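From: Reginald Haverford
To: teleop-bimanual list
Date: 2021-07-21
Subject: Re: Bagging demos, two hands, what to record

Tien-fu Lo wrote:

> We have started on the bagging task at Trernville and I would like to compare notes before we record too much of it. Our operators find the bag far harder than the food. They can pick up a bun on the first day. Getting the mouth of the bag open and keeping it open is what takes the time, and half of our early recordings have to go.
>
> Three questions. Do you let one hand hold the bag for the whole episode, or do you allow swaps? Do you keep the episodes where the operator fumbles and recovers? And has anyone had any luck with wrist cameras once the bag is in the way? Ours seem to show plastic and very little else.
>
> We drive the arms by remote control, with gloves for the fingers. No hand guiding so far.
>
> Tien-fu

Tien-fu, thanks for writing this up. We have been at much the same thing for the Pinheiro work, so I'll go through your points in order. Others on the list should correct me where their setup differs.

First, the general arrangement. We have two arms, fingered hands with black covers on them, a camera at the wrist and a fixed one looking over the table. The kitchen behind is dressed up a bit. The task is to put the food into a thin plastic bag. One person drives both arms for the whole episode. We tried splitting the arms between two people for a week and dropped it. They talked to each other all the way through, and the timing between the hands came out differently with every pair.

On holding the bag: we tell the operator to pick a holding hand and stick with it until the last item is in. That is a rule about recording and has little to do with the robot. When swaps were allowed, some operators swapped on every item and some never did, and the trained policy would let go of the bag in the middle of things, with the other hand nowhere near it. Since we wrote the rule down I have not seen it do that. If the bag slips, the operator may use the second hand to open it again, then goes back to the same holding hand.

It took a while to teach people to pull the rim sideways. Everyone's instinct is to lift. With a light bag that brings the whole thing off the table and shuts the mouth.

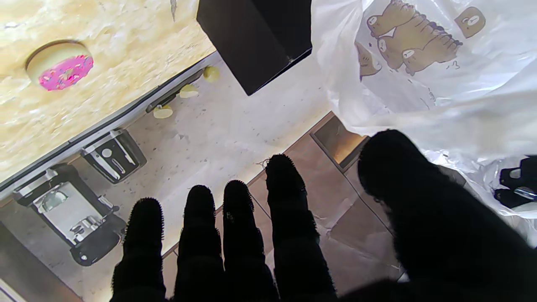
The other part of the bag problem is that a thin bag has no shape of its own. You can put it in the same spot each time and it will still fold another way. We stopped trying to reset it neatly. The person doing the resets crumples it, drops it and walks off, and the operator starts from whatever is there. Success in the recordings went down for a few days and then came back up, and the policy got noticeably better at starting from a mess.

We do the same with the food. It gets moved between episodes, and which item goes in first is left to the operator. I would have preferred a fixed order, but Skelari, who are paying for part of this, wanted it open, and I can't say it has done any harm.

On fumbles: keep them, with a limit. We now have 488 episodes that passed review. Our rule is that a recovery stays in if it takes less than 8 seconds and the operator plainly meant each movement. What we throw out is hovering. An operator who isn't sure what to do will hold the hand still over the bag and think, and the policy learns to hover as well — ours would stop above the bag for so long that we kept assuming the link had gone down. We ask people to decide before they start moving. If they need to think, they press the pedal, and that stretch is cut from the recording.

A dropped item is fine to keep if it stays within reach. If it rolls off, stop the episode and mark it failed. Please do keep the failed ones somewhere, even if you don't train on them. We deleted ours for the first month and I have wanted them back since.
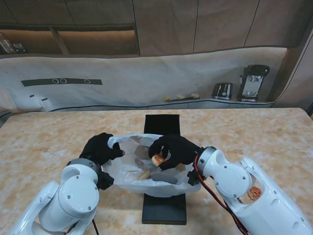

Plumham wrote to me off list to say that they let the placing hand go well down into the bag before it opens, and that their operators get fewer items caught on the rim that way. They also said the coming out is worse, as the fingers take the plastic with them. I'd agree with both halves of that. Our operators release just inside the mouth and let the item fall. It looks less careful, but it leaves the bag where it was. For anything soft or sticky I can see the case for going deeper, and it may be worth recording some of each and labelling them.

On hand guiding, which you mentioned in passing. We tried it at the start, with somebody taking hold of the arms and moving them through the task. For reaching and placing it works well and new people take to it quickly. For the bag it didn't suit us. You need both your hands to guide both wrists, so you have nothing left to close the fingers with, and the person's own arms end up in the fixed camera's view. We kept it for teaching the start and end poses and use remote control for the rest.

With the gloves, check the thumb calibration every morning. A thumb that is slightly off will still pick up a bun but it won't pinch a bag. The operator makes up for it without noticing, by rolling the wrist, and you end up with a day of recordings that don't match the ones before. We lost two days in one week to this before we understood what was going on.

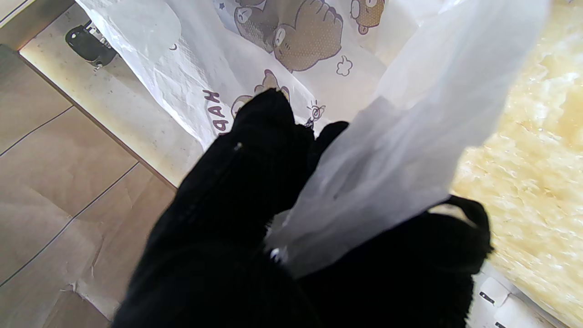
Wrist cameras, then. Yes, the bag gets in the way, and so do the fingers. We thought of taking the wrist views out altogether and trained once on the fixed camera alone. It could find the food and the bag, but it was poor at telling whether it had hold of the plastic, and it would pull at nothing. With the wrist views back in, that mostly went away. So my advice is to leave them in, even though they look useless when you scroll through them. A printed bag may help a little compared with a plain one. I wouldn't swear to that, as we changed the lighting in the same week.

Two smaller things.

- Let operators see the wrist view on a second screen, but keep the main screen on the fixed camera. When we did it the other way round, people drove into the table.
- Sessions longer than 40 minutes are not worth having. The pinches get sloppy well before the operator feels tired.

I can send you the review sheet we use, with the wording for the holding hand rule. It is 2 pages and needs tidying. We plan to start on tying the bag shut in September, by remote control again, and I expect to be the one asking the questions by then.

What control rate are you running the fingers at? You didn't say, and if it is much lower than the arms, that alone might explain some of the trouble with the rim.

Reginald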